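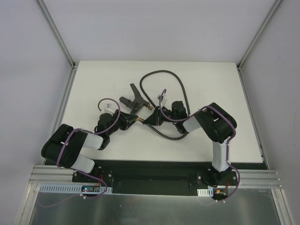
My theory was that you could teach a pair of arms to hesitate. The whole method fit on an index card: you let them practice hose fittings, and every time they rushed, you took the rush out of the training and kept the waiting. By July we had 3091 tries saved, and I'd watched so many of them that I dreamed in brass. I'd sit there at two in the morning with cold noodles, looking at both grippers nosed together over one little fitting, the hose looped across the white tabletop like something asleep, and I'd whisper come on, come on, like it was a horse race! Letix was paying for the noodles, so to speak. They wanted speed. I kept sending them charts about patience.

What I hadn't told them was how much I liked the pauses. The old version, the one we called Kirer, went straight in and crossed the threads 139 times out of 600 - I have that number by heart, the way other people have phone numbers. The new one would get close and then just sort of think. Fourteen seconds, once. I timed it, and then I called my sister and told her, and she asked if I was eating vegetables.

So I wrote it all up and sent it off before I could lose my nerve, and went back to the bench.

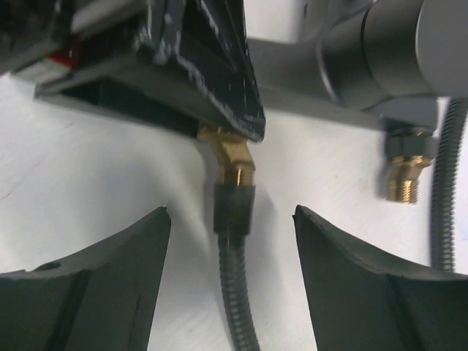

Van Rooij wrote back before breakfast that a pause was only worth something if the arm learned something during it, and had I tried shutting off the wrist view while it waited? I hadn't. I read the message three times in my socks, mad as anything, and then I went to find my shoes.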